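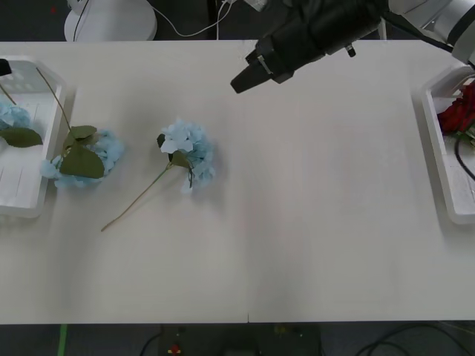
4.2 Setting out the table: the rules we ended up with

Home | Papers | Methods | Data | Contact

Figure 3. Flower sorting on the white table, with blue hydrangeas to the left and red roses in the right-hand tray.

I'll say up front that I never wanted to write a rulebook. Our first draft was one line long ("put the flowers out and press go") and I was rather proud of it. Then Ní Bhriain, the group we share the protocol with, tried to run our sorting task from that one line and came back with a set of trials we couldn't compare with ours at all. Their stems were all laid straight and tidy, like cutlery. Ours were all over the place. So I sat down on a Thursday with a pot of tea and started again, and the result is what we now call the Julico sheet. It has 9 rules and fits on one side of paper, which was the one thing I wouldn't budge on.

The first rule is about what counts as "on the table". Look at the hydrangeas in Figure 3 and you'll see why we argued over it for so long. One has its flower head well out on the white surface, and I don't think anybody would quarrel with that. The next has its head on the table too, but its stem leans over the top of the left tray. Is it in or out? We decided the head settles it. If the head is on the table, the flower is on the table, wherever the stem has got to. Ní Bhriain wanted to go by the cut end of the stem instead, and I do see the appeal (it's easier to mark by eye), but a person asked to tidy up would look at the bloom, so we went with the bloom.

The second rule says that stems may overlap a tray wall at the start of a trial, and should do so in at least 2 of every 15 layouts. I know this sounds fussy! But a stem across a tray wall makes for a different grasp from a stem lying flat, and if you leave it to chance the people setting up will quietly straighten everything. I've caught myself doing it.

Then there's the gripper. Under rule three it starts each trial open to view over bare tabletop, holding nothing, with the arm clear of any flower head. We don't fix the exact starting pose - we tried, and it made people so careful about the arm that they got careless about the flowers. A bare patch between the nearest bloom and the tray is good enough.

Rule four is the one I'd most like other groups to pick up. One kind of flower per tray, and write down which tray is which before the run, never after. We had 300 trials in our first batch and had to throw out a good few of them over nothing more than a missing note. It was a miserable afternoon, and Oisín Nic Aodha, who did most of the checking, has been very decent about it.

Cables get a rule as well. They may run in a tray or over the floor, but they mustn't lie across the part of the table where the arm is picking. In our layout there's a black one going down the inside of the rose tray, and that's allowed under the sheet as it stands. Wenance have asked us to tighten this so trays have to be clear too. I'm in two minds. A clear tray is plainly better practice, but plenty of small labs can't route things that neatly, and I'd rather have a rule people keep than one they nod at.

The remaining rules cover scoring and I've put them in Section 4.3, along with the bit about dropped petals - we still haven't agreed on that one.

Shares 15 | Comments 2

Related items
Prurnedar: a shared checklist for tabletop sorting
Wenance notes on cable routing near trays
The Julico sheet, July revision
Marking starting layouts by eye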